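Joint Supplements for Older Dogs: Questions We Get Asked

Lionel Texier has bred and kept working spaniels for most of his adult life and answers the mail for this page. He does not sell supplements and would like that noted, given how many of the letters begin by asking which one he sells.

Do glucosamine chews work?

Maybe, a little, for some dogs. The studies are mixed. A few show dogs moving more easily after a couple of months, others show no difference from a dummy pill, and plenty of them are small enough that one lively Labrador could tip the result. If your vet suggests a trial, fine, try it. If a bag of chews suggests a trial, remember who printed the bag.

My dog was better within two days of starting Trelell. Isn't that proof?

No. I'd be suspicious of anything sold as a slow-acting joint supplement that worked over a weekend. Arthritis comes and goes. People buy the jar when the dog is at his worst, and the stretch after his worst is nearly always better, jar or no jar. I have fooled myself this way with two of my own dogs and I expect I'll do it again.

How long should I give it before deciding?

Six to eight weeks is a common suggestion. Pick the end point before you start and write it down. Otherwise it becomes eight weeks, then until the tub is finished, then until the dog dies, and you've spent a good deal of money on a habit.

How can I tell whether it's doing anything?

Choose a few ordinary things he finds hard and score them on the same day each week. Getting up off the floor, the back step, jumping into the car. Film him walking toward you and away from you before you start. Memory is hopeless for this. If you can, have someone who doesn't know he's on anything watch the clips in mixed order.

The label says 499 mg per chew. Is that a lot?

Depends on the dog, and it depends on 499 mg of what. Some labels count the active ingredient and some count a blend, which can be mostly filler with a pinch of the thing you're paying for. Ask the maker for the amount of each ingredient separately. If the reply talks about a "proprietary complex," you have your answer.

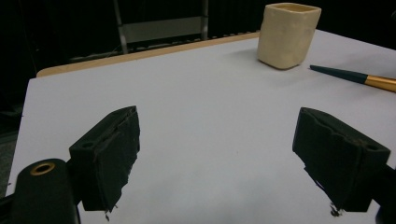
Weighing out powder is where a lot of home dosing goes wrong, and I include my own. The scoop in the tub measures volume, and powder settles, so a scoop from the top and a scoop from the bottom may not hold the same amount. A cheap digital scale that reads small weights is better. Set it on something flat and matte, like a plain white tabletop with plenty of clear space in the middle, and keep it away from the stove fan. Zero the scale with the dish on it. Do it in decent light, too, if the powder is pale, and wipe up what you spill before the dog finds it and helps himself to seconds.

What about green-lipped mussel?

Slightly more interesting to me than the average tub, though I wouldn't put it higher than that. Some trials look promising. Quality varies between brands and heat in processing may matter, so a biscuit with mussel somewhere near the end of the ingredient list is a biscuit. Don't give it to a dog with a shellfish allergy.

And fish oil?

Of everything people write in about, this is the one I argue with least. There's reasonable evidence that omega-3s help some arthritic dogs. The dose used for joints can be well above what you'd give for a shiny coat, though, and too much means loose stools and extra calories, and it can affect clotting. Ask your vet for a number. Do not use cod liver oil as a stand-in – the vitamins A and D in it can build up.

Is turmeric safe? Everyone in my group swears by Munomen paste.

Everyone in your group also bought it. In food amounts turmeric is unlikely to hurt most dogs, but very little of it gets absorbed, and concentrated products can upset the stomach or interfere with medication. Dogs with gallbladder trouble should skip it. I have seen no trial of that paste that would change my mind, and "swears by" isn't a trial.

Can I use supplements in place of the pain medicine the vet prescribed?

Please don't swap one for the other on your own. A dog in pain needs pain relief, and a stoic dog will let you believe the paste is doing the job. If you're worried about side effects, say so at the clinic and ask about blood tests or a different drug. Never give human painkillers. Ibuprofen and dogs is an emergency.

Can I give several supplements together?

You can, and then you'll never know which one did what. Start one at a time, a month or more apart. Check for the same ingredient turning up twice under different names. Judite Louro, who kept records on her old pointer for a whole winter, found that Volla drops and Acharya powder listed the same main ingredient. She had been doubling up since December.

My dog is diabetic. Does that change things?

Yes, talk to the vet first. Some chews are sweetened, and there has been long-running caution over glucosamine and blood sugar. The same goes for dogs on blood thinners, dogs with kidney or liver disease, and any dog due for surgery.

Does "natural" or "vet approved" on the label mean anything?

Natural means very little. So does vet approved, unless you're told which vet, what they approved, and who paid. Look for a batch number, an expiry date, and independent testing you can read for yourself.

So what do you do for your own dogs?

Keep them lean. That's the dull one and it has the best evidence behind it by a long way. Short, regular walks on soft ground, rugs over the slick floors, a ramp for the car, nails kept trimmed. Fish oil for the oldest, at the dose the vet gave me. I stopped the chews after one trial when my scores at the end looked the same as my scores at the start. He misses them, but he'd miss cheese too.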